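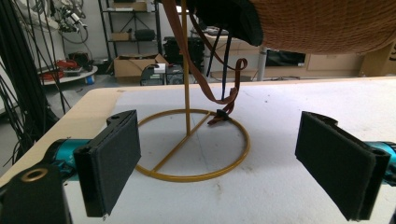 1/ Bag stand and woven bag, a thread. I said in February I'd write up how I store handbags once I'd lived with a stand for a bit. Monday, March 19, 2018 and I've finally sat down to do it.

2/ The stand is a gold-coloured metal one. Ring on the table, a straight bar across the ring, a thin pole going up from the middle of the bar. It cost me £15 from Hidetti, plus postage. I paid for it myself.

3/ I'd been hanging bags on door handles for years. It works until you want to shut the door. The straps also pick up a kink where they bend over the handle and on leather it doesn't come out easily.

4/ Assembly first. The pole screws into the bar on the base. No tools in the box and none needed. The instructions are a single drawing with no words on it. I managed it while the kettle boiled.

5/ Do the pole up finger tight, stand it on a flat surface, check it's upright, then give it the last quarter turn. I did mine up hard straight away and had to undo it again.

6/ The ring is thin rod, so there's hardly any weight in it. A light bag is fine. A bag with a laptop, a water bottle and a paperback in it is asking for trouble. Empty the bag first or use a wall hook.

7/ If you're hanging something heavier, put the bulk of the bag over the widest part of the base. Mine leans a little if the weight goes off to one side. Turning the base under the bag sorts it out.

8/ Now the bag. Tan basket weave for the body and black at one end. I bought it from the Ouali stall at a spring market, two or three summers' use ago. It's the one people ask me where I got, and the stall has moved so I can't help much.

9/ It has a brown leather strap with a small dark buckle on the end. The strap is long. On the stand it drops right down to the base and the buckle ends up by the crossbar.

10/ I leave the strap hanging like that. I used to wind it round the bag and tuck the end in. After one winter it had a wave in it all the way along and it took until June to drop out.

11/ If a strap already has a wave in it, hang it straight and wait. A damp cloth along the back helps a bit. Don't iron it. I have read people saying to iron it through a tea towel and I would not.

12/ There's a thin navy strap hanging down as well. I thought about taking it off and decided to leave it. Odd bits of strap go missing in this house.

13/ Cleaning the weave. Dry brush first, a soft one, the sort sold for mushrooms. Go along the weave and then across it. Most of what comes out is crumbs and sand, and you don't want to wet either of those.

14/ Then the inside. Turn it upside down over newspaper and pat it. I found two hair grips, a bus ticket and a boiled sweet that had come out of its wrapper. The sweet took longer than the rest of the bag put together.

15/ For sticky marks: cold water, one drop of washing up liquid, a cloth wrung out until it stops dripping. Dab. Then a second cloth with plain water. Then leave it hanging in the air overnight.

16/ Keep it off the radiator while it dries. Same for the windowsill in full sun. I had a straw one go brittle on a sill and the corners started snapping by August.

17/ Leather next. I use the Brulo balm, the plain one with no colour in it. A bit on a cloth the size of a pea does the whole strap. Rub it in, leave it for an hour, buff off what's left.

18/ Test it on the back of the strap near the buckle. It darkens my brown leather slightly on the day and settles back by the end of the week. Yours may not settle back, so do test.

19/ Don't let balm get on the weave. It goes into the gaps and collects dust. I hold a piece of card behind the strap where it meets the bag and work away from the join.

20/ The black end I only wipe with a dry cloth. It shows every fingerprint if you put anything on it and looks fine if you leave it be.

21/ Shape. A woven bag hung up empty will slump after a few weeks. Stuff it lightly with something. I use an old pillowcase rolled up. Newspaper is free but the ink comes off on a pale lining, ask me how I know.

22/ Don't overfill it either. If you can see the weave opening up at the sides there is too much in there. Take out half and look again the next day.

23/ Where to put the stand. I wanted it in the hall and the hall shelf is 31 cm deep, which would do for the base but leaves the bag sticking out at elbow height. Two of us caught it on the first morning.

24/ So it's on a table for now - the white board one with the light wood edge. White is a good surface for this sort of job. You can see the dust coming off the bag and you know when to stop brushing.

25/ It does show marks of its own, mind. There are a few faint ones on there that I have stopped trying to shift. I put a towel down for the balm.

26/ Someone asked if the base scratches. Not so far on my table, but it's bare rod sitting on the surface, so on polished wood I'd put felt dots under the ring. A sheet of 100 costs next to nothing and you'll use the rest on chair legs.

27/ Someone else asked about hanging more than one bag. I've tried two small ones. They rub against each other and the buckle of one goes straight into the weave of the other. One bag per stand is my answer unless they're both soft.

28/ What about the rest of the bags? They live in a box on a shelf, standing up, each in an old pillowcase. I swap over when the weather changes. The stand is for whichever one is being used or cleaned that month.

29/ Things I'd change. A heavier base. A pole you can shorten, as most of my bags don't need that much height (the long strap on this one does). I like the colour more than I expected to. It goes with the tan.

30/ The post about the market got 3,427 views, which is a lot for here, and half the replies wanted to know about lining repairs. I haven't done one on this bag. The lining has a loose seam in one corner and I've been putting my keys in the other corner.

31/ I'll do the seam next, when I've found a thread that matches - I have beige and I have cream and neither is right. If you've mended a lining in a woven bag without taking it out, reply with how you did it.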